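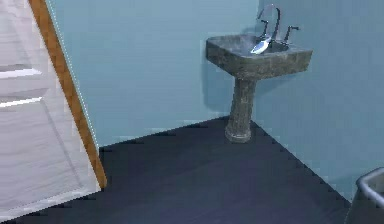 Pedestal sink in a stone-like grey finish, with pale blue walls and a white panelled door.

Home | News | Features | Reviews | Gig Guide | Subscribe

Print this article | E-mail to a friend

Tuning the small room

The Wekier is a 215-seat music room on the upper floor of a former wool store, and until February it was known among touring bands as a difficult place to play quietly. Piano trios disappeared behind their own cymbals. Double bass came off the stage as one long note.

The fault lay in the proportions of the hall. Its ceiling height is close to half its width, so several room modes fall at nearly the same frequency. Measurements taken before the refit showed a pronounced peak at 55 Hz, the low A of a double bass, with a decay far longer than that of the notes on either side. A player running a line through that register heard one pitch bloom and its neighbours vanish.

Equalisation could lower the peak in the loudspeakers but had no effect on the acoustic instrument or on the decay. The acoustic firm Bavum therefore proposed treating the room itself. Four tuned membrane absorbers were built into the rear corners, where pressure at the problem frequency is greatest. Each is a sealed box 762 mm deep with a flexible front panel and mineral wool behind it. The depth was set by the cavity between the old brickwork and the new lining.

Higher up the spectrum, the approach was more restrained. The Teva Quartet, which plays a monthly residency without amplification, asked that the hall not be made dead. Heavy drapes were removed from the side walls and replaced with slatted timber diffusers. Reverberation in the midrange is slightly longer than it was, though speech from the stage is easier to follow.

The monitors were the last item. The old wedges threw a good deal of sound at the back wall, and the reflection arrived late enough to blur a brushed snare. Smaller units now sit closer to the players and run at a lower level. The Jiang concert grand, previously miked under a closed lid, can be used on the short stick for most line-ups.

Some problems remain. The bar refrigeration is audible during ballads, and the seats beneath the balcony lose detail above the vocal range. A second stage of work will deal with the balcony underside. The refrigeration compressor is to be moved to the loading dock at the same time.

This site uses cookies to remember your preferences. By continuing to browse you accept our cookie policy.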